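Défroisseur vapeur Fumeo – Guide d'utilisation
Section 3 : mise en service et premiers réglages

497 partages

3.1 Remplissage du réservoir

1. Vérifiez que l'appareil est débranché et que la molette est sur 0.
2. Retirez le réservoir en le tirant vers l'arrière. Il contient 500 ml.
3. Remplissez-le d'eau du robinet jusqu'au repère supérieur. Si l'eau est très calcaire, mélangez-la à parts égales avec de l'eau déminéralisée.
4. Remettez le réservoir en place. Un déclic indique qu'il est verrouillé.

Attention : n'ajoutez ni parfum, ni amidon, ni vinaigre. Ces produits attaquent le joint de la pompe et annulent la garantie Grendau.

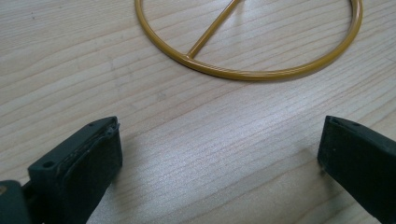 3.2 Mise en chauffe

1. Branchez l'appareil sur une prise de terre. N'utilisez pas de rallonge enroulée.
2. Tournez la molette sur I. Le voyant clignote pendant environ 70 secondes.
3. Lorsque le voyant reste fixe, dirigez la tête vers l'évier et appuyez sur la gâchette. De l'eau peut s'écouler lors des premiers jets.
4. À la première utilisation, laissez sortir la vapeur pendant deux minutes dans une pièce aérée.

Remarque : la pompe vibre légèrement à l'amorçage. Si la vapeur ne sort toujours pas, relâchez la gâchette, attendez dix secondes et recommencez.

3.3 Articles sans cintre

Les housses de coussin, écharpes et couvre-chefs se traitent à plat, sur un support qui ne craint pas l'humidité. Protégez les meubles cirés ou vernis avec une serviette pliée en deux. Réglez la molette sur I et travaillez par passages courts. 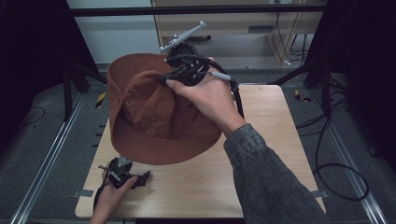

Bob brun, calotte froissée.

1. Videz les poches et retirez les broches ou épingles.
2. Consultez l'étiquette d'entretien.
3. Tenez la tête à une largeur de main du tissu.
4. Laissez refroidir l'article avant de le plier ou de le porter.

Attention : ne dirigez jamais la vapeur vers la main qui maintient l'article. Portez le gant fourni.
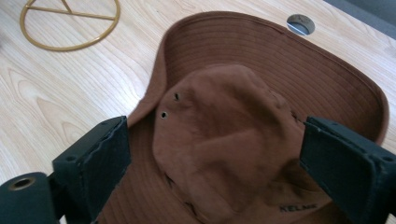 Pour un chapeau en tissu, commencez par la calotte, que vous remplirez d'une serviette roulée. Passez ensuite au bord, toujours par le dessous. Sur un bob en coton brun comme celui-ci, les rangées de piqûres parallèles suivent le contour : déplacez la tête dans le même sens, sans appuyer. Les modèles à bord cartonné ne doivent pas être traités à la vapeur.

3.4 Arrêt et rangement

1. Ramenez la molette sur 0 et débranchez l'appareil.
2. Attendez trente minutes, puis videz le réservoir.
3. Enroulez le cordon sans le serrer. Le détartrage est décrit à la section 5.

Révision du guide : septembre 2020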